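Search this site Enter keyword Go

Rurnley opens its servers to 300 players, and asks them to be patient

27 February 2018

Minder has started the closed test of Rurnley, the shared-world farming and raiding game it has been promising since November. The studio is calling it a "living frontier." For now the frontier is one map, Bemar, and it gets shut down for maintenance every 12 hours.

The first wave lets in 300 players, picked from people who signed up through the publisher, Nieto. They're split across servers that hold 89 each, a number Minder says was "tuned for meaningful encounters." Maybe so. It also sounds like the number at which the thing stopped falling over.
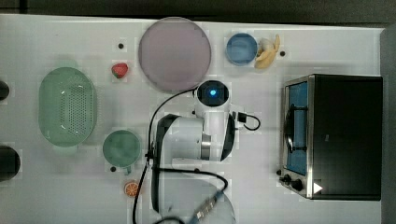

A toaster oven, a colander and a banana on a white tabletop.

The pitch is familiar. You build a homestead, grow things, trade them, and other players come and take them. Minder insists the raiding is optional, then explains that homesteads outside the safe zone can be raided at any time, and that the good soil is outside the safe zone. Anyone who has played one of these before can guess how the first evening goes.

Lead designer Zoila Inga said on the studio's stream that a protection timer of 6 hours will cover players who log off. That's less than a night's sleep for most people, and she didn't say whether it would change. She did say the team was "listening," a word that came up a lot. 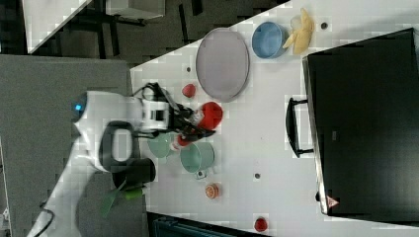

Milagros Saludo wrote under the stream that she had lost her whole barn between dinner and breakfast, that the raiders were friendly about it, and that she would still like to know why the insurance chest costs premium coins in a test where all progress is going to be wiped.

It's a fair question. The coin shop was live on day one, ahead of the friends list and ahead of voice chat. Nieto says purchases will be refunded as store credit at launch – credit for the same shop, that is. There's no launch date.

What does work is the farming, which is slow and rather pleasant if you're left alone. A second wave of invites is due once the current servers hold up for a full week. Minder wouldn't say how close they've come.

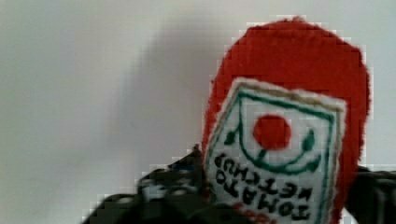
A red plush ketchup bottle with a white label.

Related items
Bemar map: where the safe zone ends
Nieto changes its refund rules again
Do closed tests still test anything?

Contact us | Copyright 2018 | Back to top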